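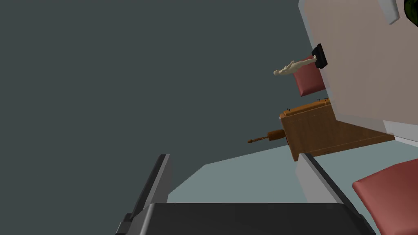 Section 3. Setting Up the Mosteck Water Softener

3.1 Before installation

The softener must stand on a level surface close to the main water supply and a floor drain. Do not install the unit where the temperature may fall below freezing.

1. Close the main water valve and open the lowest faucet in the building to drain the pipes.
2. Fit the bypass valve to the rear of the control head. Tighten the two clips by hand.
3. Connect the supply line to the port marked IN and the house line to the port marked OUT.

CAUTION: Reversing the supply and house lines will force resin into the household plumbing. Damage of this kind is not covered by the warranty. 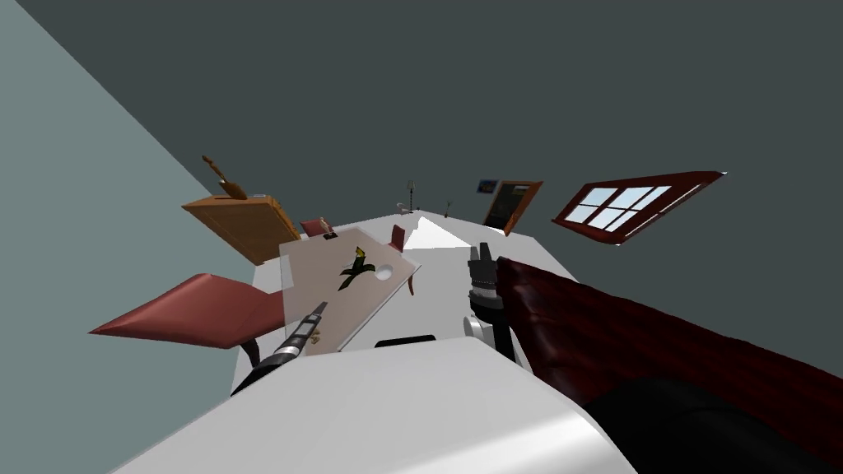

Can the drain hose be joined to the sink waste pipe?
Only if an air gap is fitted. Local plumbing rules may require a separate drain.

4. Run the drain hose to the floor drain and secure it at both ends.
5. Pour 3 gallons of water into the brine tank, then add softener salt to the fill line. Rock salt must not be used. 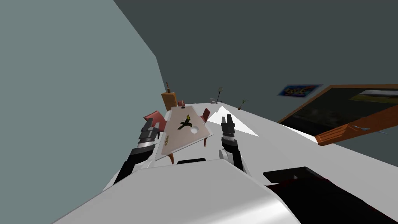 CLITMONT, June. The following notice replaces the paragraph on rinse settings in earlier printings of this manual. Units fitted with the Truralico control head leave the factory set to rinse after every 2,000 gallons. Owners with very hard water should select a lower figure. Questions may be sent in writing to Sadia Tarar, Technical Publications, Lodhi Water Products.

Note: The rinse cycle begins at 2:00 a.m. unless another time is entered. Untreated water is supplied while the cycle runs.

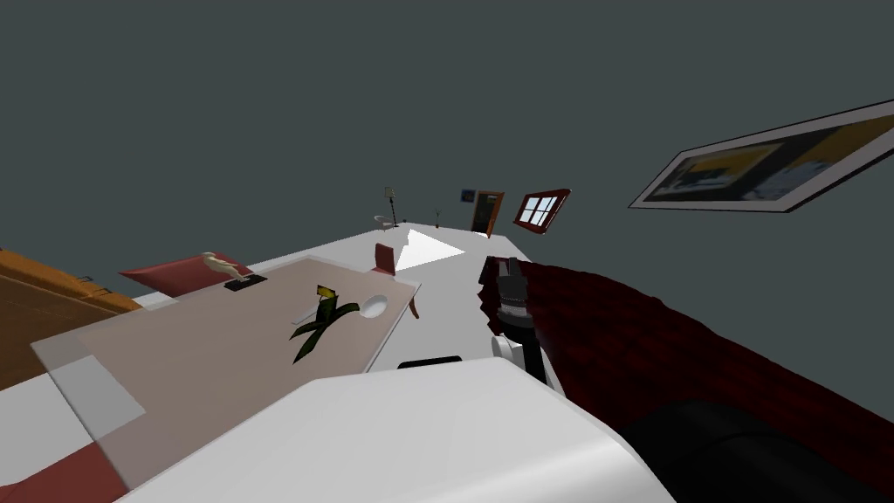
3.2 First start

1. Set the bypass valve to BYPASS and open the main water valve slowly.
2. Run a cold faucet until the water is clear, then close it.
3. Turn the bypass valve to SERVICE in stages. Check each joint for leaks.
4. Plug in the power adapter and set the clock.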